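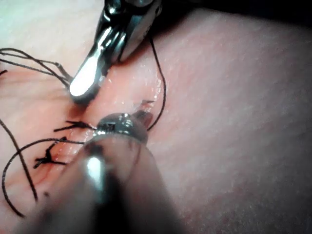
19th July
By the instruments group, Rätsep workshop

3.2 Comparing the two needle drivers

We come now to the part of the study we had looked forward to most, which was putting the Isside and Maviditz drivers through the same suturing task on the same arm, with the Promau controller left at its ordinary settings throughout. Each driver was given 380 stitches on skin-like material, shared evenly between 2 operators, and every knot was tied with fine black thread and trimmed by the instruments themselves.

Figure 1. Close working view over a stitched line, with two metal instruments, two tied knots and slack thread.

It is a pleasure to report that both drivers held the needle well, and the operators grew fond of each in its own way. The Isside has the gentler grip and was kinder to the thread, though it needed a fresh grasp more often when a knot was drawn down. The Maviditz closes more firmly (a comfort on long pulls), but it kinked the thread more readily near the jaw, and we had to discard 5 of its stitches for that reason. We return to jaw force in Section 4, together with the trials planned for August.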